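4.3 Running the block-pair trials

Follow these steps once the arm has been homed (section 4.1) and both cameras have passed the focus check (section 4.2). The trials compare the Sibiya grasp planner with the fixed-approach baseline. Use the same steps for both, or the results cannot be compared.

1. Lay the dark wooden board across the two sections of the slotted table. Push down on each corner. If it rocks, turn it end for end and try again.

2. Place the cardboard sheet near the middle of the board, with its long side running the same way as the board.

Note: The board is glossy and the planner can mistake a reflection for the edge of a block. Creases in the cardboard do not affect the result. Replace the sheet if it is torn or has been written on.

3. Set the notched block on the cardboard with the notch facing up. Lean the smaller block against it.

4. Open Skenuvent and load the trial file. Check that the planner name in the top bar is the one you mean to test.

5. Select Approach. The arm moves over the blocks and stops with the gripper pointing straight down.

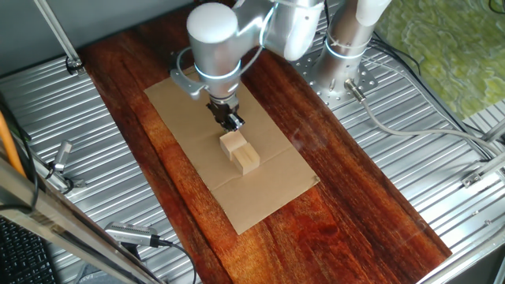 Figure 4-6. Gripper above the block pair, with the smaller block tilted against the notched one.

6. Check that the fingers are clear of both blocks. If they are touching, select Retract and go back to step 3.

Caution: Keep your hands off the board while the arm is enabled. To move a block, select Retract, then Disable, and wait for the prompt.

7. Select Run. Do not touch the table or lean on it until the result appears.

8. Record the outcome as held, slipped or missed. A grasp counts as held only if the block is still in the fingers after the lift and the five-second wait. If the notched block is knocked over, add K after the outcome.

9. Repeat from step 3 until you have 65 trials for each planner. Save after every block of trials, as Skenuvent does not save when it is closed.

Results to expect

In the September runs, Sibiya held the block in 56 of 65 trials and the baseline in 47. Most of the baseline's failures were slips on the tilted face. If your baseline score is well outside this, repeat the camera check before changing any planner settings. Send odd results to Hendrik Buthelezi with the log file attached.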